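Workshop | News | Classes | Open Evenings | Contact

FOR RELEASE IN FEBRUARY

Two Arms, One Bench: Broneck Workshop Opens Up Its Home-Built Sorting Project

Hi from the back half of the Broneck building! I'm Tianyou Zou, and I've been asked to write this release because I'm the one who wouldn't stop talking about the project at the last open evening. So you're getting it from me, in my own words, and if you'd like something shorter for your listings page, skip to the dates and times near the bottom.

For most of the past year a few of us at Broneck, which is a shared workshop with a members' list of 344, have been putting together a two-armed robot station that handles scrap computer parts. We call it Lotell. This month we're opening it to the public, putting our notes out for anyone to copy, and starting a class for people who want to build something like it at home, at whatever scale their spare room allows.

I should say where this started. People give us old computers – lots of them. They come in from garages and closets and one dental office, and somebody has to strip them down and decide what's worth keeping. Power supplies are the worst of it. They're heavy for their size, they've got that mop of wires that catches on everything, and you don't want folks opening them up. But they do need to be picked up, stood in the right place, looked over and packed into a box, again and again, and that seemed like a decent job to hand to a machine.

My first try was at home, on a folding table, with one arm and a two-finger grip that I'd put together from plans. It could pick up a tape measure. It could pick up a coffee mug if you put the handle exactly where it wanted the handle. It couldn't do a thing with a power supply, because the wires flopped over the top and the grip closed on the wires every time. I spent a whole winter on that! I moved the table, I moved the lights, I rewrote the pick routine so often that I lost track of which version was running.

What got us going again was bringing it to the shared shop and starting over with hands that have more fingers. With several fingers you can get around the case and let the wires go where they like. It also meant a lot more joints, a lot more little screws, and a much longer startup check. I'd still make the same trade.

The work area is the cheap part, and it's the part visitors ask me about the most. The frame is white plastic pipe with black connectors at the corners, and it goes around a dark foam surface that gives a bit when something gets set down hard. You can put up a frame like that in an afternoon with a pipe cutter and a rubber mallet. If you get the size wrong (I did, twice), you pull it apart and cut again. The foam does shed, and it shows every crumb, so keep a brush handy.

The software side is called Tan, for no better reason than the color of the notebook I wrote it down in. Tan keeps the two arms out of each other's way. One arm works from one side of the table, the other comes in from across, and there's a shared zone in the middle where only one hand at a time is allowed to close on anything. That rule took us longer to get right than all the rest put together. Our early version was so polite that both arms would stop at the edge of the shared zone and wait for each other until I gave up and went to get lunch.

We keep a laptop near the station so that whoever's running it can watch the joint readings and hit pause. There's a proper stop button as well, and everyone who takes the class learns where it is before they learn anything else.

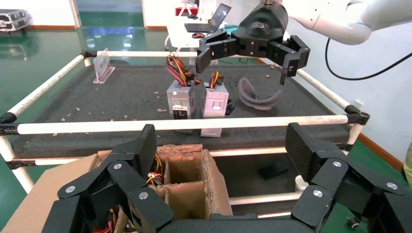
Tianyou Tian, when I asked for a line for this release, told me to write that the arms are slow, that slow is fine, and that people who come expecting a factory are going to be disappointed for ten minutes and then pull up a stool. The other request was that I stop calling it finished. Fair enough – it isn't. (And yes, we share a first name. The shop solved that by calling us Zou and Tian, and so can you.)

So here's what's on offer.

Open evenings run all through February, starting at 6:30 p.m. You can watch Lotell work, ask us anything, and try steering one of the arms yourself at low speed. Kids are welcome with a grown-up. Please tie back long hair and leave the dangly scarves in the car.

The build class runs for 4 sessions and costs $29, which covers pipe, connectors, foam and a printed copy of the notes. You won't go home with a robot arm for that! You'll go home with a work frame, a working copy of Tan and a good idea of what to shop for. If you already own an arm, bring it along, and we'll help you get it talking to the software. You don't need to have written code before, though it helps if you're patient with typing.

The notes themselves are free. They cover the frame, the hand assembly, the wiring, the shared zone rule and a long section on mistakes, with my folding table winter written up in full. Take them, change them, and please tell us what you changed.

We're also grateful to Prestetti, the hardware store down the block, which gave us a $2,000 grant toward the second arm and then kept letting me return the wrong size of connector. That grant is the reason there's a second arm at all. We'd been planning to get by with one until summer.

Next up for us is cables. Right now Lotell deals with loose wires mostly by avoiding them, and we'd love for it to gather a bundle and tuck it in before the box gets packed. I've got a couple of ideas, Tian has a different couple of ideas, and if you've got one too, come by and argue with us. We'd also be glad to have more dead power supplies to practice on. Drop them at the front desk during any open evening, unopened please, with the cords left on.

Reporters and bloggers can come at any open evening without booking. If you'd like a quieter visit, mornings before 11 are best, and I'm happy to run the station for you at whatever speed you need for filming. Ask for Zou at the desk.

Contact: Tianyou Zou, Broneck Workshop front desk | © Broneck Workshop | Back to top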